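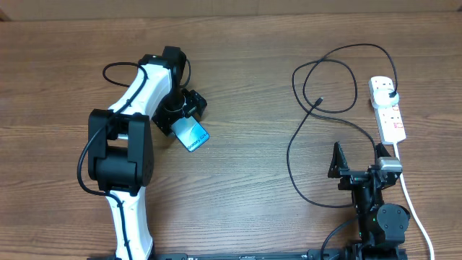

A table is a good place to learn about wood, and many of the tables we use at home and at school are made of it. Wood comes from the trunk of a tree, and a tree grows a new layer every year. When the trunk is cut into long boards, those layers show up as lines. The lines are called the grain. On a brown tabletop like the one under the white power strip, the grain runs from side to side. Running a finger along it is called going "with the grain." Crossing the lines is called going "against the grain."

The Plurnamham Museum of Everyday Things keeps 435 samples of wood in its Menon Room. Visitors may handle 28 of them. The oldest piece is a table leaf made in the town of Wirnar in 1694.

Grain is not always straight. Sometimes it makes tall, rounded shapes, one inside another. Woodworkers call this pattern "cathedral" grain, after the pointed arches in large churches. It appears when a board is cut so that the saw passes through the curved layers near the outside of the trunk.

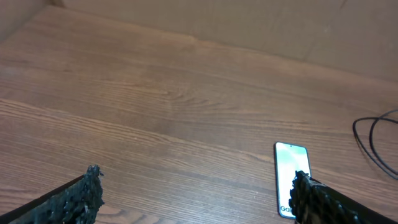 Many tables also have a clear coat on top, such as lacquer or varnish. The coat helps keep spills from soaking in. It also reflects light, so one part of a table may look paler than the rest. If you move your head, the pale patch seems to move too.

Try this at home. Lay a sheet of thin paper on a bare piece of rough wood and rub it gently with the side of a crayon. The grain will appear on the paper. Ask an adult before you begin, and do not press hard.

Words to know
Grain: the lines in a piece of wood
Lacquer: a clear, hard coat that can be shiny
Trunk: the main stem of a tree

Page reviewed July 3, 2021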